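Wedgate Allotments & Gardens Forum > General chat > Is anyone actually saving money growing their own?

brontefair
Right, I did something silly over the winter and added up what I spend on my plot. Rent, water share, seeds, compost, netting, the lot. It came to £431 for the year. Then I had a go at working out what I'd have paid in the shops for everything we ate from it, going by the little notebook I keep in the shed, and I got to £263. And I was being generous with the raspberries!

So I'm down by the price of a decent weekend away and I've still got a freezer full of runner beans that my kids won't touch. I'm not packing it in, I love it up there, but my sister-in-law is thinking of taking a plot at Merora Lane purely to cut her food bill and I don't know what to tell her. Is it just me?
Bronwyn

leandro_e
It's the compost. It's always the compost. How much of that £431 was bags?

brontefair
Erm. £161. Don't shout.

leandro_e
I'm shouting. You have a whole plot and you're paying for soil in plastic bags? Get two bays going out of old pallets and chuck everything in. I've not bought a bag for years except for sowing. The stables past the ring road will let you shovel your own manure if you turn up before nine in the morning and shut the gate after you.

Take that off and you're practically level with your notebook figure.

Heather P
I don't agree with that, sorry Leandro. You've got a van. Bronwyn would be doing it in the back of a hatchback, and I've done that once and the car smelled until August. Plus your first two years on a new plot you've got nothing to put in the bays apart from couch grass and bindweed, and you can keep that.

I'd tell the sister-in-law no. If the food bill is the reason, a plot is a bad answer to it. You get nothing at all from February to May, then everything at once when it's cheapest in the shops anyway. I gave courgettes to the postman last summer and he started leaving our letters next door.

leandro_e
You can get free woodchip delivered, no van needed. And nettles, grass cuttings, cardboard. It's laziness mostly. (Not you Bronwyn.)

Heather P
Charming.

ludi_lemaire
Hello, I will be in the middle of you both if I can. I think it depends completely what you grow. Potatoes, onions, carrots – these cost almost nothing to buy, and they take half of the plot and all of your back. I stopped with them. Now I do only what is dear or what you can't find: salad leaves, soft fruit, herbs, shallots, French beans, a lot of garlic. A bag of salad is dead in the fridge after two days, and mine is cut when I want it, so I waste less too.

My list, if the sister-in-law would like it, with what I think of each:

1. Salad leaves. Sow a short row every couple of weeks, not the whole packet. The best value of everything I grow, easily.

2. Garlic. Put it in before winter and forget it. I keep back the fattest bulbs to plant again, so I have not bought any for a long time.

3. Raspberries, the autumn sort. Cut them to the ground in February and that's really all the work there is. Ask for spare canes, everybody has them coming up in the path.
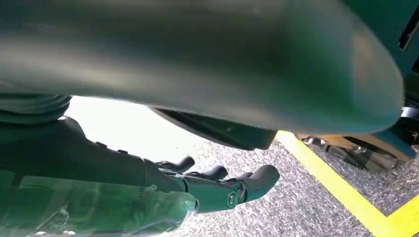 4. Herbs. Parsley and chives near the gate, mint in a pot and never in the ground, please.

5. French beans. The climbing ones take less room than the dwarf. Let the last pods dry on the plant and you have your seed for next year.

I don't count my hours. If you count the hours then we are all mad.

sinan_a
Good list. I'd add chard, it just stands there all winter looking after itself.

I'm with Heather on the main question though. I've had mine five years and I reckon the first three cost me a fair bit more than I got out. Shed roof, a strimmer, a water butt that split in the frost, fleece I bought three times over as it kept ending up in the hedge. It's only now I've stopped buying stuff that it's begun to look sensible.

Also, how did you price the raspberries, Bronwyn? If you go by the little punnets you'll come out a millionaire.

brontefair
By the little punnets, yes. I did say I was generous. With the frozen bags it would look a lot worse so I didn't try it.

Heather P
Ha! So it's not even £263.

brontefair
Shush.

Ludi, that's really useful, thank you. I'm guilty on the potatoes, they have nearly a third of my plot and we don't even eat that many. My dad always grew them so I do too, I suppose. Might go down to just a row of earlies and put more garlic in. What sort do you grow?

ludi_lemaire
I don't know any more! The label was lost. Purple skin, quite strong, peels nicely. I can bring you some bulbs to the plant swap if you come.

leandro_e
You can't give up maincrop potatoes. New plot, full of weeds, you put spuds in the first year and it clears the ground. Everyone knows that.

sinan_a
It's the digging that clears the ground mate. You could bury golf balls and get the same result.

leandro_e
You can't roast a golf ball

Heather P
Can I ask about the rent while we're here? Ours went up again and the Wihongi Road lot are paying less for a site with a proper toilet. Is yours with the council, Bronwyn, or the association?

brontefair
Association. Water's on top, and it gets split evenly, so I'm paying for the chap at the bottom who leaves his hose running all afternoon. Don't get me started, that's another thread.

Anyway, I've told my sister-in-law to ask for a half plot and to wait until autumn before she buys anything bigger than a trowel. She's already ordered a greenhouse.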